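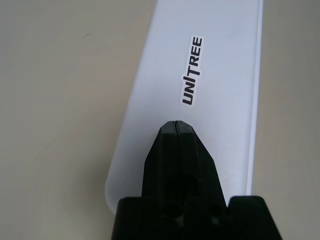
I finally moved my sourdough day to August mornings, and then kept it going once the weather cooled off. Best thing I've done all year! The kitchen in Plinham gets sun early, so the dough wakes up before I do (almost).
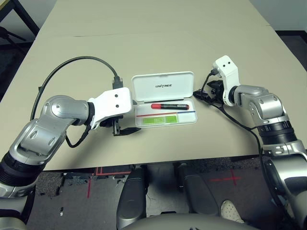
Posted by the Plasley Baker on 1 October 2018

Anyway, I'm up to 445 grams of flour per loaf now, two loaves a week, and my neighbors have started hinting. Rye next, if the store ever restocks it.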